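Gotov Angle Bracket, Gusseted, Gray
Part no. GB-341

Storkton supplies the GB-341 as a right-angle bracket for light shelving, cable tray and bench-mounted fixtures. One face has a rectangular cut-out for a strap, a cable or a tab from a mating part. Gussets stiffen the bend and keep the two faces square under load.

Finish: gray
Leg width: 20 mm
Rated static load: 70 kg per pair, screwed to solid backing
Pack sizes: single, box of 20, bulk carton of 3,000

Single brackets and small orders are picked by hand at the bench. Boxes of 20 ship sealed from stock.

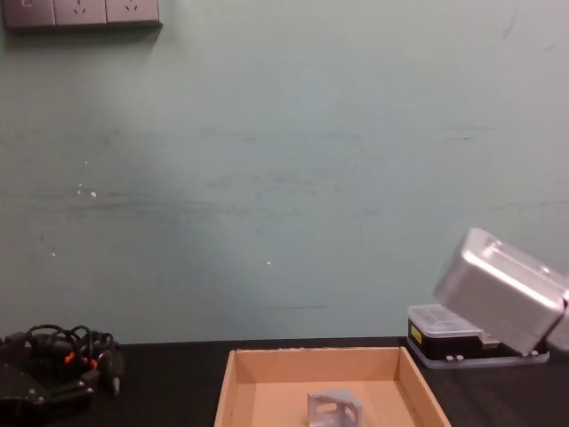
Storkton Small Parts – Bench and Packing Department

Single parts are set out in a shallow open tray of corrugated cardboard. The low walls keep small hardware from sliding off the bench and leave the part easy to reach. Trays are reused until the floor goes soft. A rough top edge does not matter.

Check the bend, the cut-out and both gusset welds before fixing. Burrs inside the cut-out can be removed with a fine flat file. Do not open up the cut-out to fit a wider strap – order the Yensuk pattern instead, part no. YB-70. The Yensuk bracket uses the same hole spacing and can replace the GB-341 on existing fixtures.

Fasteners are not included. Use pan head screws with a flat washer. Countersunk heads will not seat properly.

Returns are accepted on unused parts only. Mixed returns of Gotov and Erari brackets must be bagged separately and labeled with the part number.

Technical questions and bulk pricing: Jucélia Brito, Bench and Packing
Page revised 08/06/2026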